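Skivmont Household Tasks, release 2
README and data card

Last edited Sunday, September 29, 2024. If something in here disagrees with the spreadsheet, the spreadsheet is older and should feel bad.

What's in it

Skivmont is a set of short records of chores in lived-in homes: ironing, folding, clearing a table, putting away the things that were on the table, finding out there is nowhere to put them. Release 2 has 1,090 records. Each one has a set of stills, a plain-English note of the chore, and a surface label saying what the work was done on or next to.

Release 1 had 300 records and a single surface label, "table." It was a simpler time.

Folder layout

stills/ pictures, grouped by record
notes/ one text file per record
surfaces.csv surface labels, one row per record
rooms.csv room labels, see the warning below
old/ release 1, kept for people who cite it

About the rooms

We didn't ask anyone to tidy up first. A tidy home makes a dull chore set, and anyway the people we asked laughed. The room labels started out as kitchen, laundry, bedroom and living room, and they lasted until the first apartment where the laundry was wherever the ironing board would fit. A board set up next to a table with a bowl on it can be in any room of the house. We now allow two room labels per record, in either order. 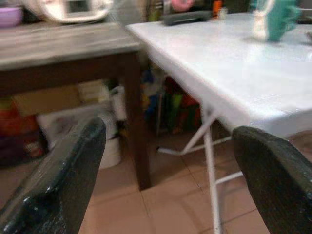

Golshifteh Sadeghi wrote in after release 1 to say that an ironing board is furniture in her home, that it has held mail, a birthday cake and a sleeping cat, and that a label scheme treating it as laundry equipment had clearly been drawn up by someone with closets. She asked for it to be listed with the tables.

We gave in halfway. The board has its own surface label, "board," and a second column, board_use, which takes "ironing," "storage" or "unclear." Most of the arguments in this project have been about "unclear."

Surface labels

table: anything with legs and a flat top that people eat or sort things at. Worn tops count. We were once asked for a separate "good table" label and declined.
board: ironing boards, open. A folded board leaning on a wall gets no label and is mentioned in the note.
counter: fixed kitchen surfaces.
bed: yes, people fold there.
floor: used more than anyone admitted in the sign-up form.

Notes on the notes

Notes were written by Nasrin Shirazi and Simin Fallahi, who have different views on what a chore is. Nasrin's say "clear table." Simin's run to a paragraph and name the bowls by color. Both are correct. If you are training on text length you will learn which of them was on shift.

Small kitchen appliances are called "appliance" unless the note-writer was sure. Please don't send us guesses.

Known problems

In 30 records the room label is blank. The Soltani apartment is one open room and we ran out of opinions.

Some records mix up "placemat" and "dish towel." So do the households.

The shirt folding in the Hustereo subset was done by one very fast person. Don't take it as a norm.

Use

Free for research and teaching. If you publish with it, cite Skivmont and the release number. Brostex keeps the mirror; write to Elaheh Mahmoudi there if a download stops partway. Label corrections go to Mitra Mahmoudi, one record per message, with the record name in the subject line. Messages titled "a few thoughts" go to the bottom of the pile.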